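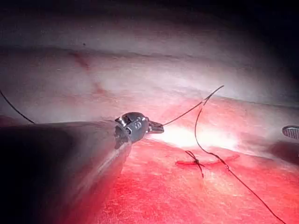

Home Talks Notes Contact

Going to the city for an operation: speaker notes
July. By the Urell Country Health Group
2 min read

Welcome. Toilets are through the side door. Questions at the end, but stop me if you can't hear.

Start with the letter. It comes from Esside Hospital and gives a date and an admission time, usually early in the morning. It does not say how you will get there. Ask for a show of hands: who has driven down the night before?

Travel. The Mastora coach leaves Urell at 2 in the afternoon and takes the coast road. Book the return as an open ticket. You can't drive yourself home after a general anaesthetic, and the coach won't hold a seat if you're kept in another night. Mention the travel subsidy form. It needs a signature from your GP before you go, and people miss out every year by bringing it in afterwards.

Where to stay. Türkmen Lodge is 9 minutes on foot from the main entrance. There are 19 rooms, all on the ground floor, with a shared kitchen. A room is $58 a night and your support person stays in the same room at no charge. Ring early in the week. Weekends fill with families.
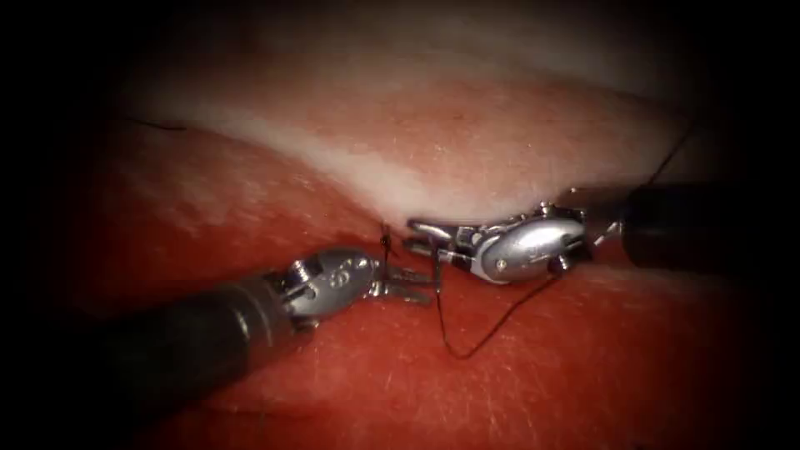 Before you leave home. Bring your tablets in their own packets, not a pill organiser, so the pharmacist can read the labels. Loose clothes. Slip-on shoes. A phone charger with a long cord. Leave jewellery at home. Follow the fasting instructions in your own letter, even if a neighbour was told something different.

Pause here for the farm question, which always comes up. Someone has to feed the animals, and it should be someone who knows where the pump switch is. Arrange cover for longer than you think you need. Going back to lifting too soon is a common reason for a second trip.

Stitches and dressings. Before discharge, ask three things: do the stitches dissolve, who takes them out if they don't, and can you shower. Get the answers on paper. The Urell clinic can remove stitches on a Wednesday but needs to know what was put in and where.
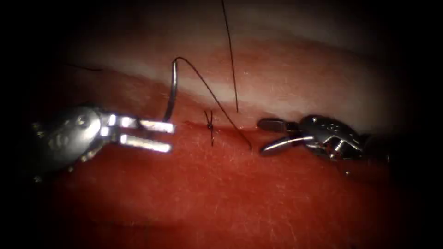
Curved needle, dark thread and a small tied stitch.

Coming home. Have meals in the freezer and a chair at a good height. Keep the ward number by the phone. If the wound gets hot, red or starts to smell, ring the same day.

Hand out the checklist now. Spare copies are on the table beside the urn. Take questions, then tea.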